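Pre-Season Walkthrough, Druria Cabin – my checklist, with comments

I do this every November before the first weekend guests come up, and every year somebody asks me for a copy, so I'm putting the whole thing on the page this time, grumbling included. Marks are OK, FIX, or WATCH. WATCH means I'm not spending money on it yet but I'm not sleeping great either.

OUTSIDE

Front steps, treads and risers – FIX
Second tread from the top has a soft corner. I could push a screwdriver into it, so that board is coming off before anybody carries a cooler up there.

Handrail – OK
Gave it a good hard shake at both ends. Solid! I tightened the bottom bracket last spring and it held.

Gutters – OK
Full of pine needles, as always. Cleaned. I wore gloves this time.

Chimney cap and screen – WATCH
Looked at it through binoculars from the driveway. The screen has some rust on the north side but no holes that I could find. The sweep is booked anyway, so he can tell me.

Propane tank, regulator, line – OK
Soapy water on every fitting, no bubbles. Gauge is above half. The Drilto people come out to do the real pressure test, I just do the dish soap part.

Path lights – FIX
3 out of the 7 are dead. It gets dark so early up there now that I'm bumping this up the list. Last year I said they were decorative and then I walked into the woodpile.

KITCHEN

Fire extinguisher – OK
Needle in the green, pin in place, tag current. It hangs by the door and not next to the stove, and please leave it there. If the stove is what's burning you don't want to reach across it.

Range burners and knobs – OK
All light on the first click. Left rear is slow but it gets there.

Outlet by the sink, GFCI – OK
Pressed test, it popped, pressed reset, it came back. Ten seconds of my life.

Refrigerator cord and plug – OK
Pulled the whole thing out from the wall to look (ow). No cracks, no scorch marks on the plug. Vacuumed the coils while I was back there and got a truly upsetting amount of dog hair.

Under the sink – WATCH
Slight damp ring around the shutoff valve. Dried it, put a paper towel under it, and will look again in the morning. Update: towel was dry. Leaving it on WATCH because I don't trust it.

LIVING AREA AND BEDROOMS

Smoke alarms – OK
New batteries in every one, tested every one, ears still ringing. The hallway unit is getting old and I'll replace it next fall whatever it says about itself.

Carbon monoxide alarms – FIX
The downstairs one chirped even with a fresh battery. Ordered a new one. No guests until it's on the wall, and I mean that.

Wood stove door gasket – FIX
Did the dollar bill test, shut the door on the bill and tugged. It slid right out at the hinge side. Gasket rope is cheap and I've done this job before, it's just messy.

Cords and power strips – OK, with a lecture
No strip plugged into another strip. No cords under rugs. I found one under the bedroom rug, moved it, and have a pretty good idea which of my relatives did it. Space heaters go straight into the wall, always.

Bedroom windows open from inside – OK
The back one sticks in cold weather. Rubbed a candle along the track and now it flies – nearly took my thumb with it.

Bunk ladder – OK
Both hooks tight. I climbed it myself, so it has been tested with a full-size adult and a cup of coffee.

BASEMENT

Electrical panel – OK
Clear space in front, labels readable. I re-wrote the label for the well pump in bigger letters.

Water heater relief valve – WATCH
No drip, but there's a little crust at the end of the discharge pipe. Asking Chrysikopoulos Plumbing to look when they winterize the outside spigot.

Stairs light – OK
Switch works at top and bottom.

MONEY SO FAR
Gasket rope, CO alarm, one tread and a box of screws came to $127 at Nusum Hardware. I thought it would be worse. The path lights are extra and I'm still shopping.

Still to do before I call it finished: tread, gasket, CO alarm on the wall, path lights. Comments are open, tell me what I missed.

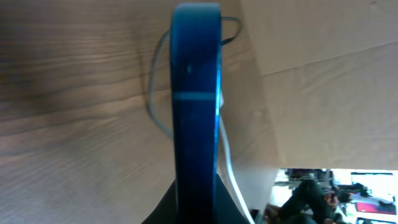
Please add the dryer vent if you've got a dryer up there! Mine was packed solid last winter and the only clue was towels taking two cycles. Also, check the date on the back of that hallway smoke alarm now. If it's past ten years I wouldn't wait for next fall.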